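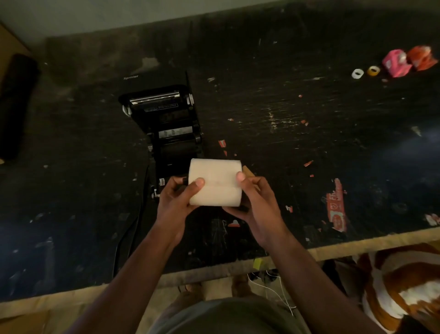 Loading the label printer before the demonstration

Visitors to the Cundwood open day on 24th March each get a printed label for the part they see picked and packed by the robot arm. The labels come from a small Xprinter thermal printer, and whoever runs the desk has to be able to change the roll between groups.

1. Pause the Jelia job queue at the screen. If you skip it, the queue keeps sending labels and you will have a backlog when the lid closes.

2. Open the lid all the way and take out the old core. Check the compartment for bits of torn paper.

3. Hold the new roll in both hands over the printer, thumbs on the paper, and make sure the outer turn is tight. A roll that has sprung open will drag.

4. Lower it into the compartment and pull a short length toward the tear bar. The print side faces up.

5. Close the lid until both sides click. Press feed 2 times – the second label should stop level with the bar.

6. Restart the queue and print one test label. Stick it on the Tanus sheet next to the time.

A full roll is 600 labels. Each group uses about 100, so change the roll before the last group if it looks thin.

If labels come out blank, the roll is in upside down. If they drift to one side, open the lid and reseat the roll. After 3 failed tests, call Érica Barros at the Teuber cell and let the group watch the arm run without labels. Their labels can be printed later from the saved queue and handed out at the exit.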